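Keeping Small Things in Order at Home

26 Sep 2021

When we moved to the apartment in Ginstead, I carried with me one big cookie tin full of screws, buttons, picture hooks, fuses and keys. I had this tin for many years. Each time I needed a screw I poured everything on a newspaper, searched, and poured everything back. In August I finally sorted it, and it took me two evenings. I write down what I learned, maybe it saves somebody else one evening.

Sort first, buy later

Do not go to the store before you have sorted. I made this mistake and came home with drawers which were too shallow for my wall plugs. Put an old bed sheet on the table and make piles. A white sheet is best, as small black screws are easy to see on it. Use muffin pans or egg cartons for the piles, so a sneeze or a cat does not mix them again.

Begin with wide groups: things for the wall, things for sewing, electrical things, things for the bicycle. Only when a pile is too big for your hand should you divide it further. I know people who sort screws by every length. For a normal household I find short, medium and long is enough.

What to throw away

Rusty screws go out. Screws with a worn head go out also, even if they are still shiny, for they will make you angry later. Keys are more difficult. I put all unknown keys on one ring with a paper tag and the year. If no lock was found for them after 2 years, they go to the metal recycling. Old fuses I keep only if the value can still be read.

Batteries should never be stored together with loose metal parts. Put a piece of tape on the ends of the 9-volt ones and keep them in their own place, in a dry closet and not near the stove. 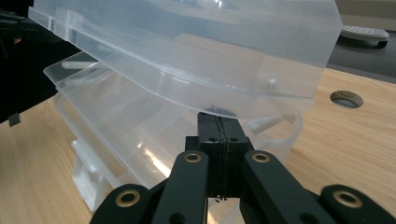 Choosing the containers is for me the pleasant part, but one should be a little strict. Glass jars look nice on a shelf, and they are heavy and they roll. Cardboard boxes become soft in the basement. I prefer flat plastic boxes, and frosted plastic is a good compromise: you can guess through the wall what is inside, and the shelf still looks calm. Before you pay, open and close the lid at least four times. The lid of a box from Zovden closed very well in the store, but after one winter in the cold garage the latch broke. My oldest one is from Timmermans and is still good.

If the box has movable walls, check that they go down to the bottom. Small washers like to travel under a wall that is too short. A strip of soft foam glued inside the lid helps with this, but measure first that the lid can still close.

Labels

Paper labels fall off from plastic after some time, especially if your hands are oily. Wash the place with a little rubbing alcohol, let it dry, and then use a strip of white cloth tape. On this you can write with a laundry marker. Write on the short side of the box and not on the lid - when the boxes are in a pile, the lid is hidden.

Write the word you really use. In my home it says "for hanging pictures," and everybody finds it. When it said "wall fasteners," they came to ask me.

Where to put them

The heaviest box goes to the bottom. The box you need each week should be between your hip and your shoulder. I screwed a simple shelf from Mandach inside the hall closet, 20 centimeters high between the boards, and this is enough for a small pile and for fingers above it.

Leave one container empty for things you find on the floor and do not recognize. Look through it when you change the clocks. Last time there was in it a plastic foot from the washing machine, which I had already ordered new.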